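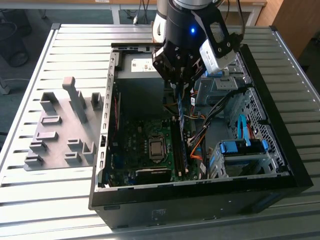 By the Asfaw Business Encyclopedia desk
Contributing editor, companies and industry

Toderano was a maker of low-cost desktop computers that sold its machines straight to the public, first by mail order and later through its own website. It is remembered mostly for its plain gray towers, its unusually patient telephone support, and the long, slow argument with its parts supplier, Dumel, that shaped the second half of its life as a company.

Origins

The firm began as a repair counter at the back of a stationery store, where customers brought in ailing office machines and, more often than not, went home with advice on what to buy next. After a couple of years of this the owners decided they might as well build the computers themselves. The first batch came to 200 machines, put together over one winter, and all of them were sold by the end of January, mostly to schools, small accounting offices and people who had heard about them from a neighbor.

Products

The company kept its catalog short, and it stayed short even when rivals were bringing out new models every few months. For much of its history there were 8 models, told apart by little more than the amount of memory and the size of the drive. The most expensive of these, a workstation meant for drafting and print shops, sold for $2,899 and came with a printed manual thick enough to prop open a door. Buyers were encouraged to open the case and add parts as they needed them, and doing so did not void the warranty – a policy that cost the company a fair amount of money over the years but won it a good many loyal customers.

Dispute with Dumel

Nearly all of Toderano's main boards came from Dumel, under a contract that fixed prices well in advance. This suited everyone while parts were getting cheaper slowly. When prices began to drop quickly, Toderano found itself paying more for boards than its competitors did, and asked for new terms. Dumel offered a smaller discount than the company had hoped for, and the talks dragged on through two product seasons, with shipments arriving late and customers waiting weeks for orders.

Sale and later years

Toderano was eventually bought by Fundix, a distributor of office equipment that wanted its customer list and its support staff. Fundix kept the name on the towers for a time and then moved it to a line of monitors and keyboards. The support center stayed open with 100 employees, and went on answering questions about the older machines long after the last one had been sold.

See also

Fundix
Dumel
Direct sales
Personal computer industry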